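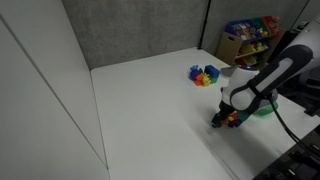

Rullcombe robotics club gets its arms moving

Torquil Kerr has ten minutes before he has to be back upstairs, so we do this standing up. He runs the robotics club at Rullcombe, two sessions a week, and he talks the way he types. Fast, no capital letters.

"We're a block club," he says. "People come in wanting walking robots. Sorry. Blocks."

The blocks are the project. This year's students are teaching a robot arm to pick small puzzle pieces off a white table and put them in a bowl, and they have until July to get it good enough for the Willero, the regional contest they went to last year and did badly in. How badly?

"We got 2 out of 32 picks. Second to last. The team under us had a dead power supply, so you can work that out."

The rules are short. A pile of mixed blocks, a bowl, a clock. Thirty-two tries. The arm has to work out each grab by itself, and nobody on the team can touch anything once the clock starts. To get ready for that, the students drive the arm by hand over and over and save each run, and then a program learns from the runs. Kerr wants 600 of them before anyone is allowed to talk about tactics.

Effie Halliday keeps the log. She is sixteen, has a cold, and doesn't look away from her screen for the first part of our talk.

"I don't count the bad ones," she says. "Archie counts the bad ones."

"A bad one's still a run," says Archie Pringle, from the other side of the room.

"It's not if you drop it."

This has been going on for a while, apparently. The log has two columns now.

Pringle does most of the driving. He's quick and he knows it. I ask what is hard about it, given that a toddler can put a block in a bowl, and he gives me a look.

"A toddler can feel it. I'm going off what I see. You come down and you think you're over it and you're a finger's width behind. Then you close and it scoots off. The joined-up ones are worst, the puzzle ones, cause there's bits sticking out everywhere and there isn't really a flat side to grab."

Does he have a method?

"Come in slow from above. Stop. Look. Then go. Effie says I don't stop."

"He doesn't stop," says Halliday.
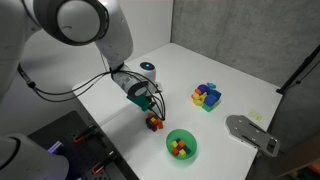
Fingers over one of the block puzzles, with the green bowl alongside.

The fingers are where the club has spent its time this term. Thin, black, arching down to meet just over the table. Finlay Farquharson did the design work and is on his sixth version, or seventh, he isn't sure if the one that snapped in the car should get a number. The earlier ones were thick and flat and he calls them "the spatulas."

"They were strong. They were really strong. But you couldn't get them in between anything," he says. "If you've got a heap you need to get in to the heap. So I went thin and everyone said they'd bend, and they do bend. It's fine. Bending's kind of good? They sort of go round the block a bit."

He got the idea from a write-up by a team called Ďurica, who won the Willero two years back and put all of their drawings online afterward. Farquharson wrote to them. They wrote back the same night, four pages, with a sketch. He has it on his phone and shows me twice.

Money comes up, because it always does. Zolteck, the machine shop out by the bypass, cut parts for the club at cost and let the students come and watch. The entry fee was covered by a bake sale and by Agnes Carnegie, who teaches math, and who describes her role as "signing things." Kerr says that's rubbish. She was the one who sat down with the group last fall and made them write out what had gone wrong at the contest, step by step, before they were allowed to build anything.

"They wanted to blame the gripper," Carnegie tells me later by phone. "And the gripper wasn't good. But they'd practiced with the same pile in the same spot for weeks. Then they got there and it was a different pile. Well, of course it was."

So now the pile changes. Before each run somebody messes it up. New colors on top, a piece on its side, the bowl shifted a little way over. Halliday has a sheet of paper with moves on it and picks one with her eyes shut. Pringle thinks this is overkill. His own figures say otherwise: on a fixed pile the program gets most of its picks, on a fresh one it was getting almost none at the start of term, and the last full test came out at 56 percent.

Is that enough for a place?

"Depends who turns up," says Kerr. "Ďurica get more then that on a bad day. I'd take mid table. I'd be really happy with mid table."

Halliday wouldn't. She wants 24 picks out of 32 and has written it on the inside cover of the log, where Pringle found it and added a question mark.

What happens after July isn't settled. Farquharson leaves for college and someone has to take over the fingers, and there are two younger students who have been told they can have a go at version eight if they keep the drawings tidy. Kerr would like to try soft things next, cloth maybe, or string. Pringle groans at this.

It's past six by now and Kerr is very late going upstairs. Halliday wants one more run before they pack up. She shuts her eyes, puts her finger on the sheet and reads it out. Bowl moves left. Pringle says it was left last time. She checks the log and tells him to get on with it.

The club meets after school in term time and takes new members from ninth grade up. Ask for Mr Kerr at the front office.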